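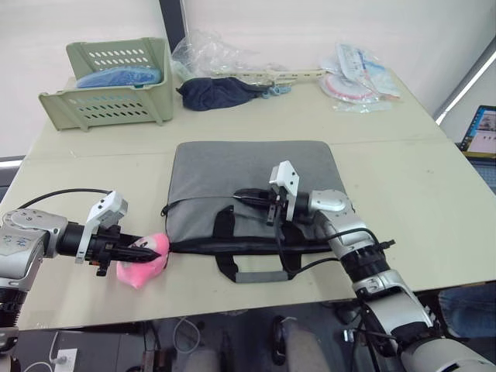 Figure 3. Gray laptop bag, pink plush toy and storage basket on the packing table.

3.2 What ends up on the table

I started this part of the study thinking I'd be writing about bags. I have a soft spot for bags (the first paper I wrote with Waldemar Lis was on school backpacks), and I figured the containers would do the interesting work and the stuff would just go in them. Then I spent February reading through our 135 household diaries, and what people wrote about, page after page, was the odd things that don't belong to any container at all!

Take the laptop bag in Figure 3. It's a flat rectangular case with a zipper along the upper edge, and if you ask people what goes in it they'll tell you a laptop and a charger. Fine. But the diaries list 40 different kinds of item stored in laptop bags, and soft toys come up over and over. Parents like them for toys, it seems, as they close all the way and hang on a hook. One mother in the Kerlow group wrote that the bag had been "the bear's bed" for so long that she bought another one for work.

Open baskets are a different story. The pale green one at the back of the table in Figure 3, with a folded blue item in it, is very much the type our households put by the door or under a bench. You can see over the rim, you can drop something in with one hand, and so it fills up with whatever is nearest. Szczepańska calls this "drift storage" and I've borrowed the term all through this paper, though I use it a little more loosely than she does (she leaves out fabrics, and I really can't).

Then there are the long things. The beige toy rifle lying on its side is my favorite case, because neither the bag nor the basket suits that kind of shape. In the diaries, long toys get leaned in corners, slid behind sofas or left on top of whatever was just tidied. We gave them their own code, L, after trying for 14 days to squeeze them in with "bulky," and agreement between the two coders got a lot better once we did.

Crumpled cloths and loose plastic bags were coded as "in between." They may be contents or they may be packing material, and the person tidying often hasn't decided yet. I come back to them in Section 3.3, where the Kevico households treat them quite differently from everyone else.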